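The Reading at Iltska

The gauge at Iltska was read at 0600 and 1800. Vesna Lazarević had done the evening reading for 25 years and the morning one for four, after Atanasov retired and the post was left vacant.

The procedure took up one page. Open the hatch. Lower the tape until the weight touches. Note the level in centimeters, close the hatch, sign. A second page covered ice.

On 6 February 2022 the evening level was 147. The morning level had also been 147, as had every level since the middle of January. She wrote the number down and initialed it. Then she read back through the column, which she did not usually do.

A river under ice moves a little. It drops when the cold deepens and rises when the ice presses on it. The tolerance of the tape was one centimeter, and in three weeks it had not been used.

She lowered the tape again. 147.
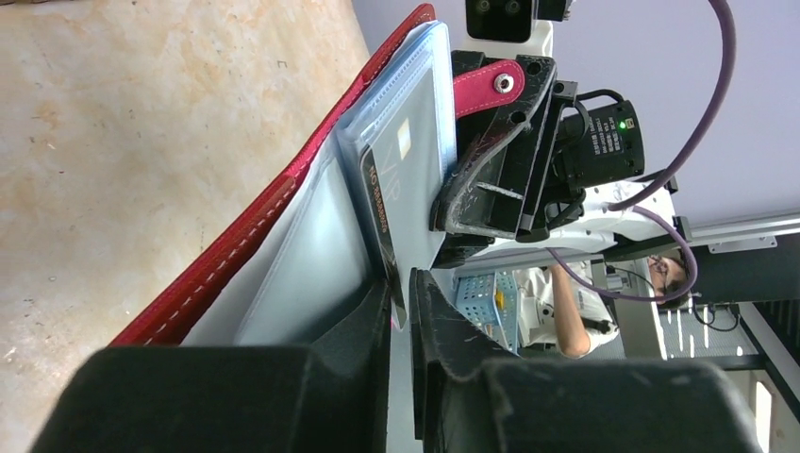

Vol. 4, p. 50

The manual allowed for a stuck weight. She pulled up the tape, dried it, checked the weight for burrs and measured it against the steel rule on the wall. It agreed with the rule. She walked down to the bank with the ice auger and drilled a second hole two meters upstream of the gauge. The water came up in the hole and stopped where it should.

She measured there as well, corrected for the height of the bank, and got 147.

At the hut she telephoned Isby, the next station down. The man on duty gave his figure before she asked for it. It was 147, he said, and the datum at Isby was different, so it had no business being the same.

"Since when?" she said.

"January. I thought it was my tape."

Neither of them spoke for a moment. The line hummed - it always did in cold weather.

"Have you reported it?" he asked.

She looked at the form. There was a box for levels above the limit and a box for levels below it.

"I'll read it again at six," she said, and wound the tape back onto its drum.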